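How I make a big bowl of cold noodles for a crowd

I've made this for a fair few backyard lunches now, mostly in January when it's too hot to go near the oven. It feeds 5 hungry people and the leftovers are great for brekkie (don't judge me!).

Start with the sauce. Whisk soy, rice vinegar, sesame oil, a spoon of sugar and loads of grated ginger in a jug, then whack it in the fridge while you do everything else. Taste it cold, not straight after mixing, and add more vinegar if it seems flat.

For the noodles, grab your biggest pot and boil 2000 ml of water. In go 800 g of fresh wheat noodles, and you want to stir like mad for the first minute or they'll clump. Drain them while there's still a bit of chew and rinse under the cold tap, rubbing them with your hands until the water runs clear.
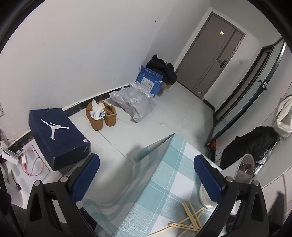

Magdy Tazi reckons you should toss them in a little sesame oil the second they're drained, and I've come round to it, they stay slippery for ages.

Now the veg. Cucumber, carrot and spring onion, all cut as skinny as you can manage. Salt the cucumber, leave it ten minutes and give it a good squeeze, otherwise your sauce goes watery. Shredded chook is lovely on top, or fried tofu if you've got vegos coming.

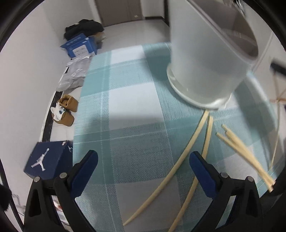 Plaid in pale teal and light grey, my pick for summer lunches.

Pour the sauce over right before you eat, and keep a bit back for anyone who wants seconds.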